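4.2 Checking the wrist view in simulation

Do this before comparing grippers. The Trirari and Drilach models share one wrist camera mount, so the same steps apply to both.

1. Start Metis and load the bread tile world.

2. Set the gripper opening to 100 per cent and wait for the arm to settle.

3. Open the wrist camera panel. Both fingers should be in view with the palm along the bottom. Check that the tile is clear enough to make out the loaf printed on it.

A tile lying beside a finger, as below, is fine for this check - it does not have to sit between the fingers.
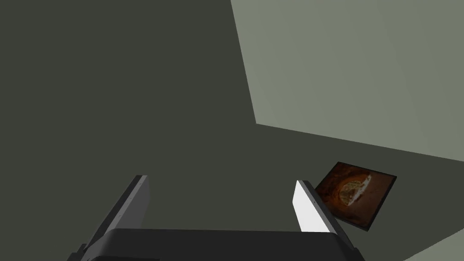

4. Save the view, then load the second gripper and repeat steps 2 and 3. Leave the arm pose alone.

5. Enter both results in the comparison sheet. A full run takes almost 19 minutes.

Note: The white pad can look very bright under the default light. Lower the light level by 2 if it hides the finger edge.

Caution: Do not close the gripper while a finger overlaps the tile in the view. Raise the arm first.

Settings checked by Kerubo Koech, October 28, 2020. For the Tanui controller, see 4.3.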